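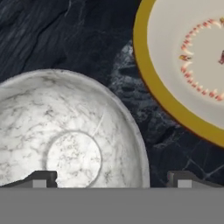
マーブル模様のボウルと、からし色の縁の皿

経済統計フォーラム > 物価・デフレーター > 家事用品の指数が106まで上がった件

投稿者:uwe_harms
投稿日:2019年1月19日

ウソン(Uson)地区の小売価格から、家事用品の小分類指数を自前で作っています。元データは Cenport の月次店頭価格で、調査店舗が40、価格系列が300あります。基準月を昨年の5月に置いて計算したところ、食器・調理用具の指数が直近月で106になりました。家計側の体感とも卸側の数字とも合いません。

下位集計は価格比の幾何平均(Jevons)、上位は基準時固定ウエイトのラスパイレスです。銘柄が入れ替わった系列は、旧銘柄の最終価格と新銘柄の初回価格を直接つないでいます。特売価格は除外していません。

疑っているのは次の点です。
・銘柄入れ替えの直接接続が品質差を価格差として拾っている
・特売からの復帰が上昇として残っている
・ウエイトが古い

どこから潰すのが妥当でしょうか。

投稿者:wytsao

直接接続が一番怪しいです。入れ替えのあった系列だけ抜いて、残りで指数を組み直してください。それで水準が大きく下がるなら原因はほぼ特定できます。

特売については、基準月の価格が特売だった系列がどれだけあるかを見たほうが早いです。比較月だけの特売は下方に効くので、今回の症状とは向きが逆です。

投稿者:agustina_q

wytsao さんの方法には異論があります。入れ替え系列を抜くのは暗黙に「同一銘柄の価格変化だけが真の変化」と仮定することになります。食器や調理用具では、メーカーが値上げをモデルチェンジに合わせて行うことが多いので、抜いた指数は下方に偏ります。106が過大だとしても、抜いた結果が正しい水準だとは言えません。上限と下限を出す作業だと割り切るなら賛成です。

投稿者:wytsao

> 上限と下限を出す作業だと割り切るなら賛成です

そのつもりで書きました。診断用であって、公表値にする話ではありません。

投稿者:uwe_harms

組み直しました。入れ替えがあったのは9系列だけで、これを抜くと基準月からの上昇はおよそ半分になります。9系列のうち大半が Gornitier の製品で、旧型が一斉に店頭から消えた月に集中していました。

基準月が特売だった系列も確認しましたが、食器・調理用具には該当がありませんでした。特売の件はいったん外します。

投稿者:ximena.duran

系列数の割に寄与が大きいのは、幾何平均の中で価格比が極端な値になっているからでしょう。対数の価格比を系列ごとに並べて、上位を目で見ることを勧めます。

もうひとつ、Jevons を使うなら集計単位の均質性は問われにくいとよく言われますが、それは算式の話であって、接続の誤りを吸収してくれるわけではありません。単価の安い小物が高級品に置き換わると、金額では小さくても比率では非常に大きくなります。Dutot ならこの系列の影響は小さく見えますが、今度は高額品の動きに引きずられます。算式を変えて数字が落ち着いたとしても、誤りが消えたことにはなりません。

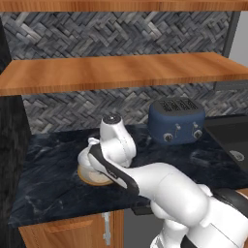
品目分類の粒度も、接続と同じくらい効きます。Cenport の品目表では「皿」と「鉢・ボウル」が別品目で、代替銘柄は同じ品目の中から選ぶ規則になっています。ところが実際の商品には境界のものが多く、調査員の判断で月ごとに行き先が変わります。上の画像でアームがつかんでいる、縁が橙がかった浅くて丸いものなどは、名称だけ渡されたら私ならどちらにも入れかねません。こういう品が前月は皿、翌月はボウルに入ると、両方の品目で見かけ上の入れ替えが発生します。直接接続ならその両方に段差が残ります。口径と深さの比で機械的に切る基準を先に決めておくべきです。

投稿者:agustina_q

口径と深さの比で切るのは賛成しかねます。家計調査側の分類は用途で切っているので、価格側だけ形状で切るとウエイトと価格の対象範囲がずれます。精度を上げたつもりで概念の不一致を持ち込むことになります。

投稿者:ximena.duran

ウエイトが皿とボウルに分かれているならそのとおりです。今回使っているウエイトは「食器」でひとまとめのはずなので、その下の切り方は価格側の都合で決めて構わないと考えます。uwe_harms さん、ウエイトはどの階層まで取れていますか。

投稿者:uwe_harms

「食器」までです。その下は等ウエイトにしています。

投稿者:agustina_q

それなら撤回します。ただし、将来ウエイトが細分化された時点で系列を遡及して組み替えられるよう、元の商品名と寸法は残しておいてください。

投稿者:macarena_tapia

途中から失礼します。セプルベダ(Sepúlveda)地区で同じ Cenport のデータを使っています。こちらでも Gornitier の入れ替え月に段差が出ました。対処は次の順で行いました。

まず、新旧の価格が同じ月に両方取れている系列にはオーバーラップ法を適用しました。価格差をそのまま品質差とみなす方法なので、在庫処分中の旧型と比べると品質差を過大に見積もります。旧型の最終月は使わず、その前の月の重複を使っています。最終月を使うと指数が目に見えて低く出ます。

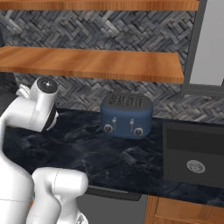
重複が取れない系列には、同じ品目の継続銘柄の平均変化率で旧銘柄の価格を延長し、それを新銘柄の価格と比べる形で補完しました。クラス平均法に近い処理ですが、比較対象は「同じ月に別の入れ替えがあって、品質が同等と判定された銘柄」に限るのが本来の形です。当地区ではその条件を満たす銘柄が足りず、継続銘柄で代用しています。agustina_q さんの言う下方バイアスはここに残ります。

ヘドニック法は試してやめました。食器では説明変数に使える属性が寸法と材質くらいで、ブランドのダミーを入れると価格差の大半をそこで吸ってしまいます。家電なら話は別でしょうが、今回の小分類に持ち込む利点は見当たりませんでした。

投稿者:wytsao

最終月を外す処理は妥当です。ただ、前の月の時点ですでに値引きが始まっていた可能性は残ります。値引き開始の判定はどうしていますか。

投稿者:macarena_tapia

Cenport の特売フラグだけです。フラグが立たない段階的な値下げは拾えていません。フラグなしで前月から下がった月を除外する案も検討しましたが、通常の値下げまで消えるので採用しませんでした。

投稿者:ximena.duran

その案を採らなかったのは正しいと思います。下落だけを選んで除外すると、規則そのものが上方バイアスを作ります。

投稿者:uwe_harms

方針を次のようにします。

・重複価格のある系列はオーバーラップ法。旧型の最終月は使わない
・重複のない系列は継続銘柄の変化率で補完
・皿とボウルの境界は寸法で固定し、商品名と寸法を原票に残す
・算式は Jevons のまま

計算結果には、直接接続の系列と、入れ替え系列を除外した系列を参考として併記します。卸側との突き合わせは、仕入れから店頭までのラグを見てからにします。

投稿者:agustina_q

併記するなら、除外系列のほうに「下限」と書くのは避けたほうがいいです。新型への移行時に実質値下げがあった場合、真の値はその下に来ます。先に私が上限・下限と書いたのは不正確でした。

投稿者:uwe_harms

了解です。ラベルは「入れ替え銘柄除外」とだけ書きます。重複価格の抽出スクリプトが動いたら、系列別の対数価格比と一緒にこのスレッドに貼ります。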